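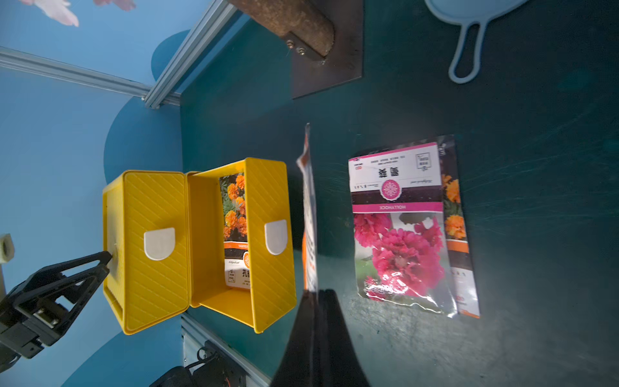 *Marigold seeds in a yellow box, with hollyhocks close by.*

The Rivera seed swap is back this August, and Amerley Gyamfi would love your spare packets — flowers most of all, though she's never turned away a bean. Last year's table ran to 150 packets.
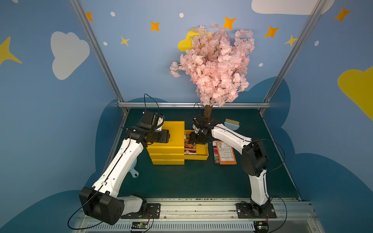

## Dropping off

Bring seeds by after 2 p.m. and ask for Gwilym Parri, who'll find them a drawer.
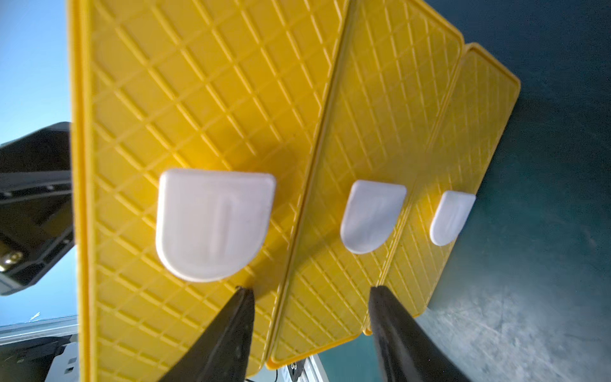

He'd also like the year written on each one, please, in pencil if you can manage it.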